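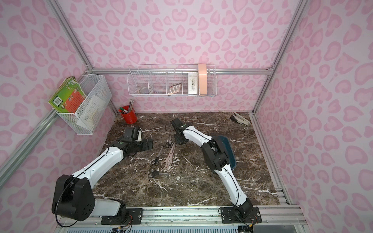 Four Pairs of Scissors and Nowhere to Put Them: A Report on the Shared Craft Room

Household Design Studio, second semester
Submitted 20/02/2023

1. Background

The assignment asked us to pick a small domestic annoyance and spend a semester taking it seriously. Other groups chose wet umbrellas, tangled headphones and the bag full of bags. We chose scissors, mainly due to the afternoon when our whole team stood in the craft room at Geddes Hall unable to open a packet of felt.

The room had scissors. The inventory sheet on the door said so, in pen, with a check mark. They were under a sweater.

Our question became: why do scissors in a shared room migrate, and can a piece of furniture costing less than a pizza get them to stop?

2. What people use them for

We left a notebook in the room and asked everyone who picked up a pair to write down what they cut. We got 96 entries over the study period, a few of which were drawings of cats. We kept the cats in the appendix.

Paper came first, followed by packaging, tape, thread and, for reasons we did not pursue, a birthday cake. The kitchen shears turned out to be the most wanted tool in the building, and almost never for food. Their handles are long, people can get a whole hand behind them, and they go through cardboard with very little persuasion. The small black-handled pair was preferred for thread and for anything with a corner. Entries for the other black-handled pair mostly said things like "it was there."

This matters for storage. We had begun by assuming that scissors were scissors and that one container would do. The shears are a different animal. Any slot wide enough for their handles will swallow a small pair whole, and a slot sized for the small pair makes the shears stand up like a flag.

3. Things we tried

3.1 The cup

Everyone's first idea. We bought a plain desk cup from Unberg and put every pair in it, blades down. The shears tipped it over on the first morning. We added a handful of gravel, which fixed the tipping and introduced gravel to a room where people sew. Abandoned.

3.2 The magnetic strip

We mounted a Marach knife strip over the worktop. It held the blades very well. It held them so well that one tester pulled the strip off the wall and cut her ribbon with the strip still attached. There was also the question of four sets of blades hanging at eye level in a room with one narrow door. Our instructor wrote "no" in the margin of the draft and underlined it.

3.3 The curved tray

A shallow tray with a raised rim, left on the table near where the cutting happens. This did better than we expected. Nobody had to aim. You finish cutting, you let go, and the tray is more or less under your hand. The rim stops the scissors from sliding away, and it also stops paper scraps, pins and one half of a granola bar, all of which began to collect there by the second week.

3.4 The outline board

A flat board with the outline of each pair traced on it in marker. We stole the idea from garage workshops. We were quite proud of the lettering. Return rates were excellent while we were in the room and sagged badly once we left, which says something about either the board or us.

4. A word about the tabletop

We underestimated the surface. A dark, veined marble top looks handsome and is terrible for finding things on. Black handles vanish into it from across the room. The pale shears stay visible, and we now suspect that some of their popularity comes from being the only pair people could see.

To test this we wrapped the black handles in yellow tape for two weeks. Complaints about missing scissors dropped. Complaints about sticky handles rose to fill the space.

5. Results

We asked testers to finish a cutting task, leave the room and come back later to start another. We then noted whether the scissors were where the method said they should be. The tray won, the outline board came second, and the cup was withdrawn on account of the gravel. Tray users also gave us the most useful comment of the semester: "I didn't know I was being organized."

6. Limits

Our testers were students, and several of them were our roommates. We had planned to run the study from August, when the room is busy with new arrivals labeling everything they own, and missed that window. The budget was 100 dollars, of which the Astolum label printer took an amount we would prefer to discuss in person.

7. Recommendations

Put a tray on the table, close to the cutting, with a rim high enough to catch a sliding blade.
Keep the kitchen shears with the others. People will fetch them from the kitchen anyway.
Choose bright handles for a dark table.
Empty the tray on Fridays or whenever food appears in it.
Retire the inventory sheet, or at least add a column for sweaters.

Appendix A: notebook entries, transcribed
Appendix B: cats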